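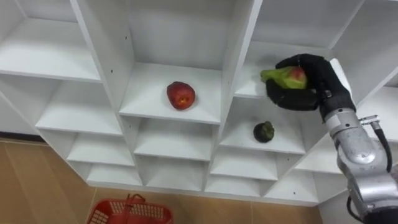

Ticket: Anonymous tip form, reports not reaching school inbox
Product: Plollano Tipline (hosted)
Account: Prikia School District
Priority: High
Status: Pending customer
Opened: Apr 18, 2025

Customer, first message

Students at our middle school submit a tip on the web form and get the green "Thank you, your report was sent" page. Nothing shows up in the safety inbox. I sent 20 test reports this morning from a phone and a library computer. Four arrived. The status page says everything is fine, which I don't find very convincing.

We train staff on this system every July and tell kids it works. I need to know whether real reports were lost.

Support, reply 1

Thanks for writing in. Please clear your browser cache, check your spam folder and try again. Tips can take 20 minutes to be delivered at busy times.

Customer

I waited well over 20 minutes before opening this ticket. Spam folder is empty. I don't see how my browser cache would affect mail going from your server to ours, but I cleared it. No change.

Support, reply 2

We checked the delivery log for your account and all of your test reports are marked Sent. This suggests a filter on the district side. Could you ask your mail provider to allow our sending address?

Customer

Already allowed, and has been since we signed up. I asked our mail host (Drulen) for their log anyway. They show four connections from you this morning and no rejected ones. If you had sent the rest, I would expect to see them turned away somewhere. What does "Sent" mean in your log? Accepted by our server, or put in a queue on yours?

Support, reply 3 (moved to second level)

Fair question. "Sent" is written when the report is handed to our outgoing queue. It does not confirm that your server took it. I've asked for the wording to be looked at.

Looking at the four that arrived, all have the Location field filled in from the drop-down list. The others have "Other" selected and a typed location. Can you confirm?

Customer

Yes. I typed things like "back stairwell" and "bus loop" because that is what kids type. One more thing: the longest one was well under the 2,000 character limit, so please don't tell me it was length.

Support, reply 4

Not length. Reports with a typed location go through a separate routing rule, and on your account that rule points to a building code that no longer exists. They are being held, not deleted. I can see your test reports in the hold area.

I've pointed the rule at the main safety inbox. Please send two more tests, one of each kind.

Customer

Both arrived. I'm glad, but that is two tests, and I would like to see it hold up before I tell the principal it's fixed. Still open on my side:

1. Are there any real reports in the hold area besides mine — and from what dates?
2. Who gets an alert when something is held? We never got one.
3. When was the building code removed, and by whom? I have not touched those settings.

Support, reply 5

1. Export requested. It has to be released by our privacy desk, and they will contact the safety lead listed on your account by phone, not by email.
2. Hold alerts are off by default. I have turned them on for your account, sent to the same inbox.
3. The change history shows "system" as the user. I can't tell more from here and have passed it to engineering.

Until the export is done, we suggest removing "Other" from the Location list.

Customer

I won't remove it. A kid who can't find the right place on the list will close the page. I'll send a typed-location test every morning instead and post the results here. Leave this open, please, and do not let it auto-close.

Support

Auto-close disabled. Waiting on customer tests and on the export.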